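4. Preparing the deck before the first reading

The Hirley deck has 21 picture cards and a small booklet. Read this section before you break the seal.
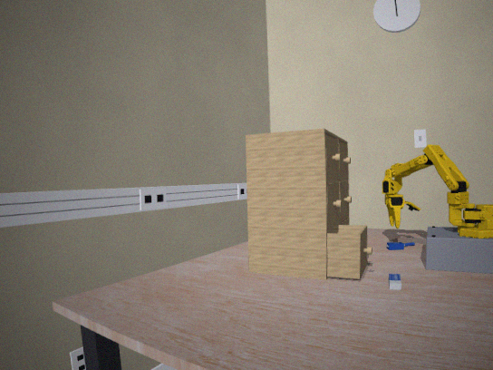
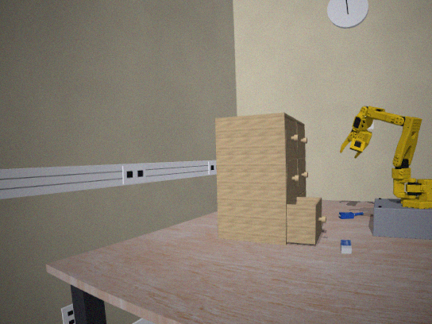 4.1 Wash and dry your hands. Lay the cloth flat.
4.2 Take out the cards and count them. If one is missing, write to Maximiliano Montes at Figueroa.
4.3 Put the cards face up in the order of the booklet, and look at each one for a moment.
4.4 Turn them over and mix them slowly on the cloth for 5 minutes.
4.5 Cut the deck with the left hand – or the right, if you prefer.

Note: Reversed cards are explained on page 12 of the booklet. Beginners can keep all cards upright.

Caution: Do not bend the cards for a bridge shuffle. The gold edge can crack.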